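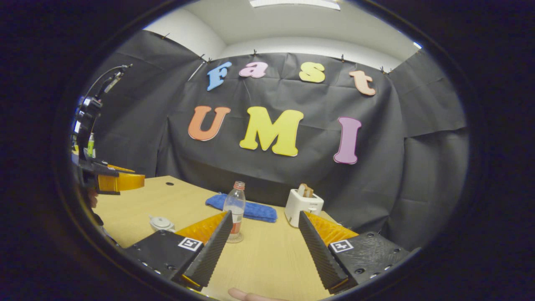 Issue 146, page 4

The case for the shared breakfast table

The Hurham Residents' Association has before it a proposal to close the common breakfast room in the Lammers building and to replace it with a vending area. The association has invited written opinions from members, and the following is submitted in that spirit. It is the view of this writer that the proposal should be declined, and that the money set aside for it would be better spent on the upkeep of what the building already has.

The arguments in favour of closure are set out fairly in the February circular. The room is small. Its equipment is modest and of mixed origin. Crumbs are left on the table, cloths are left lying flat where they ought to be hung, and bottles are put back with very little in them. Members who use the room late in the morning find it in a poorer state than those who use it at seven. None of this is disputed. What is disputed is the conclusion drawn from it, namely that a room used imperfectly is a room that is not wanted.

The sign-in book kept at the door tells a different story. Over the last full quarter it records 613 visits, of which 211 were made before eight in the morning. These are respectable figures for a building of this size, and they compare well with the laundry, which no member has yet proposed to close.

It is worth considering what a two-slot toaster asks of the people who share it. It will serve one person promptly and two people adequately. A third must wait. In a private kitchen this is of no consequence, but in a common room it produces a short queue, and in that queue a good deal of the ordinary business of the building is done. The leaking gutter on the north side was first reported there. So was the matter of the bicycle racks. A vending machine serves its customer in seconds and gives him no cause to remain.

The circular suggests that a larger appliance would be required if the room were to stay open, and quotes a price of 400 pounds for a conveyor model from Pindine. This writer would respectfully question the need. A slice of bread stands up in a small white toaster as well as it lies on a conveyor, and the small toaster can be lifted with one hand when the table is to be wiped. Large equipment tends to acquire a fixed place, and the surface beneath it is then cleaned once a year. The pale wooden table suits the room partly for this reason: it shows what has been spilt on it, and invites correction.

The question of cloths deserves separate treatment, as it has been the subject of more complaints than any other. The present practice is that a cloth is left folded on the table, within reach of whoever needs it. The proposed house rules would have all cloths kept in a cupboard and signed for. It is hard to see that this would lead to a cleaner table. A blue towelling cloth beside the toaster will be picked up by a person who has just made crumbs. The same cloth behind a cupboard door will not. If the concern is hygiene, and it is a proper concern, the remedy is a regular change of cloths, which the Ondum laundry service already includes in its charge.

On the subject of bottles and lids, there is less to be said in members' defence. Anyone who returns a bottle nearly empty has passed a small task to the next person, and anyone who puts down a lid and walks away has passed on another. Hildegard Albers, who drew up the original rules for the room, put the matter in a single line: finish it or say so. The line was dropped when the rules were last revised. It should be restored, and displayed where it can be read from the table.

There remains the matter of cost. Keeping the room open requires electricity, cloths and a little of the cleaner's time - all of which are already met from the general charge. Closing it would require new wiring and a contract of some years with a supplier over whose prices members would have no say.

Members are therefore asked to vote against the proposal, and to support the amendment in its place, which would retain the room, the table and the present toaster, and provide for fresh cloths twice weekly. Voting papers may be left in the box by the main stairs until six in the evening on the closing day.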